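Irness Evening Program
Shared Rooms: Running an Office You Do Not Own
Handout for session 2: Drift, sills and lockers
Notes by Marlene Vogler

Please read before class. Bram De Graaf will be handing these out at the door again, to people who swear they never got the email.

Where we left off

Last time we talked about rooms that belong to one person. They are easy. The person is tidy or the person is not, and you can go and have a word. This session is on rooms that belong to everybody, where the word has to be had with a poster.

Two terms from the reading that I will use all evening. A "home" is a spot where a thing lives when it is not in use. A "landing" is a spot where a thing gets put down. In a healthy office the two overlap most of the time. In the office you work in, the landings won years ago.

Drift

Drift is what I call the slow movement of personal belongings toward the nearest flat surface with good light. Iglesias, whose chapter you have, calls it "object migration" and gives it a diagram with 13 arrows. You may skip the diagram.

The window sill is the classic landing. It is at hand height, it has no owner, and it has never been assigned a purpose by anyone in the history of building management. Drinkware arrives first. A thermos goes down beside a glass, and after that the sill is a kitchen shelf in the eyes of everybody who walks past. Cables come next. They are hard to argue with, as every cable might be important.

The water dispenser is the other magnet. Put one in a room and you have also decided where the trash can goes, where people stand to talk, and where bottles end up when their owners think the can is full. They do not check whether it is full. Look at the floor near the bin before you look at the bin.

Umbrellas deserve their own paragraph. An umbrella has no home in most offices for the simple reason that it was planned out of existence by someone who drives to work. So it goes on the sill, over a chair, or into a corner, and stays until the next rain, when it turns out to be at the office and its owner is at home. Coats behave much the same way, except that they also claim the chair. 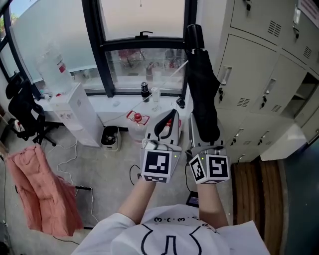 Exercise A: the 15-minute walk

In pairs. One person walks, one person writes. Do not pick anything up. Do not comment on anything to its owner, even kindly.

1. Choose one wall of a shared room and stay with it.
2. Write down each thing that is at a landing and has no home within arm's reach.
3. Mark each one P (personal), S (shared) or U (unclear).
4. Swap and do it again without looking at the first list.

Compare. The P column will match closely. The U column is where the two of you will start arguing, and you should let that run for a bit, as most of the policy work in a real office takes place inside the U column. A drinking glass is a good test case. One of you will say shared. The other will want to know who washes it.

For those of you in the Fultatico building: the lobby is not a shared room for this exercise. We went over this in November.

Giving things a home

There are three standard methods, in rising order of cost and falling order of charm.

Hooks. Cheap, quick, and good for coats and umbrellas. Put up more than you think. A full hook rail sends the next coat straight to a chair, and by noon nobody remembers that there was a rail.

Trays and caddies. Fine on a sill, provided someone has decided that the sill is a shelf. If you have not decided that, a tray is simply a landing with edges.

Lockers. The serious option, and the one your manager will ask you to price.

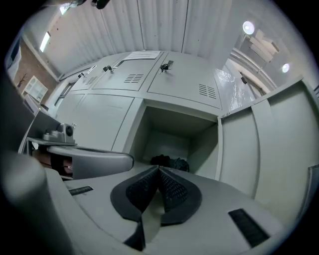
My own trouble with lockers has always been the keys. Plurometti, the client I bring up too often, bought lockers for a staff of 200 and then discovered that it had also bought a key problem: spares in a drawer, the drawer locked, the key to the drawer in one of the lockers. A cabinet with keys left standing in its doors, like the one shown, at least keeps each key near its lock, though it leaves you with a question to ask before anything else, namely whether those doors are assigned, free, or quietly in use by somebody who trusts the rest of us. The key alone will not tell you. Write a rule for it and tape the rule at eye level. Also note the top of the cabinet, where a sheet of paper has been put down. Any flat top is a landing, and that includes the top of the furniture you bought to get rid of landings.

Rules on locker use that have survived contact with staff:

One name, one door, and the list kept on the wall.
Vent slots stay clear – do not hang the list over them.
Food goes home at night.
Empty door, key back to the desk.

Rules that have not: anything containing the word "courtesy."

For next time

Bring your lists from Exercise A, both versions, including the embarrassing one. Read Iglesias to the end of the section on refrigerators. Bram has the sign-up sheet for the site visit, and he would like his pen back.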